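Home | Issues | Submissions | About | Search

3. What I asked people to do with a blank page

I should say up front that I came to this study as a letter writer. I've kept a drawer of stationery since grade school, and when the post office in Tatumar cut its hours I started wondering who else in town still sat down with paper and a pen. So the questions in this section are partly mine as a researcher and partly mine as a nosy neighbor, and I've tried to keep track of which is which.

The main source is a set of 164 take-home packets I handed out in Tatumar and in Lobo, the smaller town across the river. Each packet had one plain sheet, one envelope, and a card with a single request on it: write to anybody you like, about anything you like, and then tell me how it went. I didn't ask to read the letters (and I'm glad, I would have been up all night). What I wanted was the short report that came afterward, which people could mail back, drop off at the Fostard reading room, or give me over the phone.

3.1 Getting started

The part I'd planned to skim over ended up filling most of my notebook. I had two tidy questions about the greeting and the sign-off, and people kept wandering away from them to tell me about the minutes before they wrote anything. They cleaned their glasses. They went looking for a better pen. One woman in Lobo wrote her whole first paragraph on the back of a gas bill so that she could copy it over neatly, and then liked the gas bill version more and mailed that!

I've started calling this stretch the "run-up," for want of a better name. It covers everything from putting the paper down to making the first mark. Some people said they enjoyed it. A larger group described it as a kind of stage fright, and quite a few of them blamed the paper: it was too nice, or too big, or too white. Ruled paper came up again and again as the cure. A retired sign painter told me that lines "give your hand somewhere to stand," and I've borrowed that phrase in every talk I've given on this project.

Age didn't sort people the way I'd guessed it would. Teenagers who had hardly ever mailed a letter had short run-ups, as a rule, and jumped right in with jokes and doodles. It was the folks with years of practice who fussed. My own run-up, for the record, is terrible. I make tea and let it go cold. 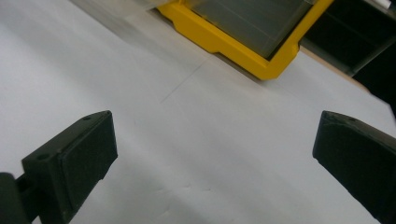

Figure 4. A broad, mostly plain white surface.

3.2 Going back for a second letter

In June I wrote to everyone who had sent in a report and asked if they'd like another packet. This time the sheet was from the Junulard pad, which is cream colored and faintly ruled, and I'll admit I picked it because of all that grumbling in the first round. Another 19 people wrote back to say yes, please, but could they have the plain kind again. I hadn't seen that coming, and I don't have a good account of it yet.

What I can say is that the second reports were longer and looser. People skipped the business about pens and told me who they'd written to: an old bandmate, a sister two streets over, a former landlord. Several had already gotten an answer and wanted to talk about that instead, which wrecked my coding sheet and made for some lovely phone calls. I've kept those replies separate from the main set, and I come back to them in Section 5 along with the question of postage.

Contact the editors | Copyright 2025 | Back to top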